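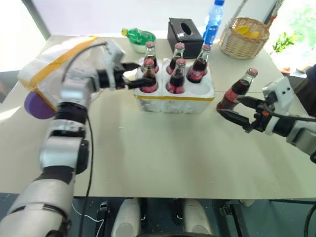

Home Units Handouts Bench sheets Contact

Unit 2: Moulded foam trays for upright bottles

Read this with the bench sheet. The unit covers single-layer packing of filled glass bottles in a foam tray inside an outer carton. Divider boxes and shrink wrap come later in the course.

Terms

Tray: the foam block that holds the bottles at the base.
Recess: the round hollow that takes one bottle. Some suppliers say pocket or cell. Use recess in your reports.
Wall: the foam left between two recesses.
Rim: the top edge of a recess.
Headspace: the gap between the top of the cap and the underside of the carton lid.

What the tray does

The tray keeps glass away from glass. It also spreads the load from the base of each bottle over a wider area of the carton floor. It does little for the neck. A bottle held only at the base can still swing at the top, and the taller the bottle is for its recess depth, the further the cap will travel for the same amount of play at the rim. Recess fit and recess depth are therefore checked together.

The Steso tray on the benches has two rows of three. White foam marks easily, so dents at the rim show up well. Look for them before loading. A dent on one side of a rim usually means a bottle has gone in at an angle.

Worked dimensions

The set bottle is 258 mm from base to the top of the crown. The Kekana carton has a clear inside height of 267 mm. With the tray floor cut through, so that the bottle stands on the carton base, headspace is nine millimetres. With a solid tray floor, subtract the floor thickness. Students often forget this step and end up with a lid that bows.

The Kekana carton is rated for a top load of up to 700 N when dry. Do not count the bottles as helping to carry that load. If the lid touches the caps, the closures are taking force they were not chosen for.

Loading order

1. Put the tray on a flat surface with the front edge toward you.
2. Check the tape. It should lie flat along the edge and must not cross a recess.
3. Load the back row first, then the front.
4. Hold the bottle on the body, lower it upright, and let go only once the base is seated.
5. Sight along each row at cap height. Any bottle out of line is lifted and set again.
6. Unload front row first.

Back row first is a matter of reach. If the front is filled early, the hand has to pass over standing caps, and a sleeve will catch one sooner or later.
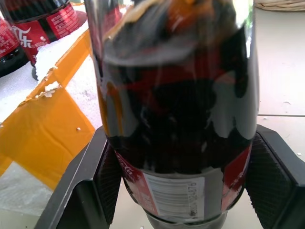 Photo: Reiko Shimada, Darkcombe packaging workshop

Contact on the body

Contact on both sides of the body at label height gives a steady lift on a straight-walled bottle. On a contoured bottle the level matters more, as the wall slopes above and below the widest part and a hold on the slope tends to slide. Barcode panels are a separate matter. A panel that gets rubbed at every handling step may fail to scan at the end of the line, so note in your report where the contact falls in relation to the code.

Paper labels scuff sooner than film. Condensation makes both worse. Bottles taken from cold storage should stand until the outside is dry before they are packed.

Leaning bottles

A lean has three usual causes: an oversize recess, a base not fully down, or debris under the base. Lift the bottle, turn it a quarter and set it down again. If the lean stays in the same direction, suspect the recess. If it moves round with the bottle, suspect the glass.

Partly loaded trays

A tray with a full back row and nothing in front is heavy on one side. On the bench this is harmless. Carried by the front edge, it will tip away from you. Fill the front row or empty the back row before moving the tray.

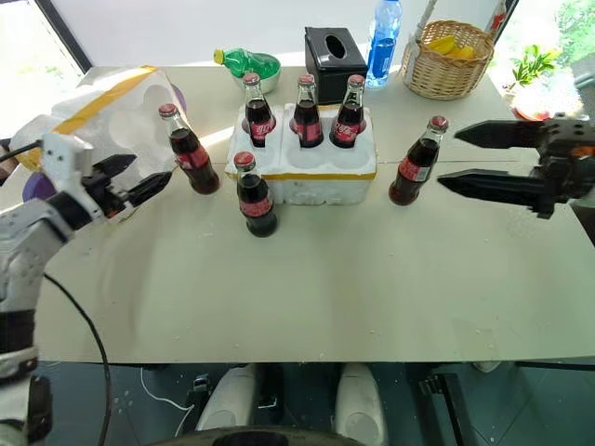
Lalit Thakur asked whether the part load could be spread across the corners and left that way for transport. It balances better, but open recesses let the walls flex, and the Trunon drop sheet used in this unit only covers full trays. Treat a part load as unpacked.

For the next session

Measure recess depth and rim diameter on your own tray. Work out headspace for a solid floor and for a cut-through floor. Bring both figures.

Filed under: Packaging > Glass > Handouts

Comments

Yuto Ishida
Is rim diameter taken at the very top or below the rounded edge? My two readings don't agree.

Sadao Hosoda
Below the rounded edge. The top reading is always larger.

Châu Cao
The quarter turn test worked on mine, it was a bit of foam crumb under the base. Could the list of terms go on the bench sheet too?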